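**Arboleda reading circle looks for a discussion host (paid, part-time)**

We are a small reading circle for translated fiction, and from August we need a person to lead our evening talks. There are seven meetings in the season. You choose the novels together with us, and you write a short introduction of 2000 characters for each one.

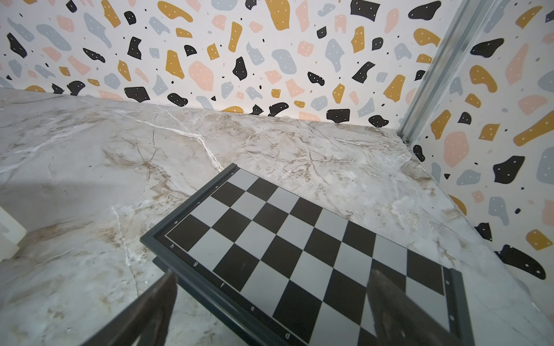

Rosaura Bedoya asks that the host also reads the slow books to the end, and does not only tell us the plot from the back cover.

The first novel is already decided: *Skurnska*, 159 pages, a family story told by three sisters. After it we would like something of similar length – our members work and have little time. 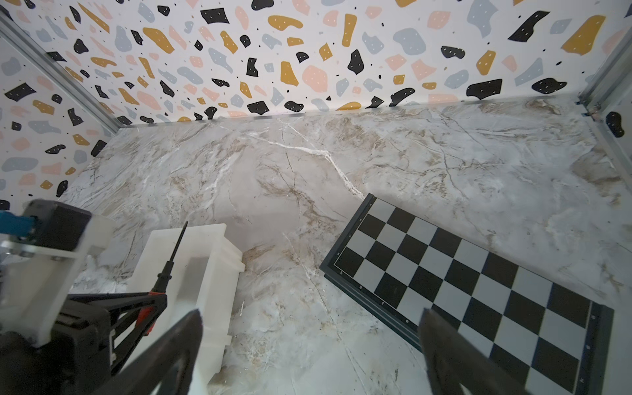
You should speak clear English, but it does not need to be your first language. A diploma in literature is welcome and not required. It is more important that you let the quiet members finish their sentence.

We pay 152 dollars for each meeting, and the books are free for you.

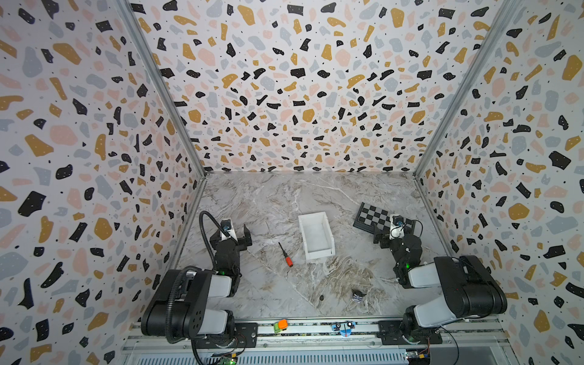 Please send one page about a novel you did not like, and why, to Arboleda, Closilden Street 7. We answer every letter – also when the answer is no.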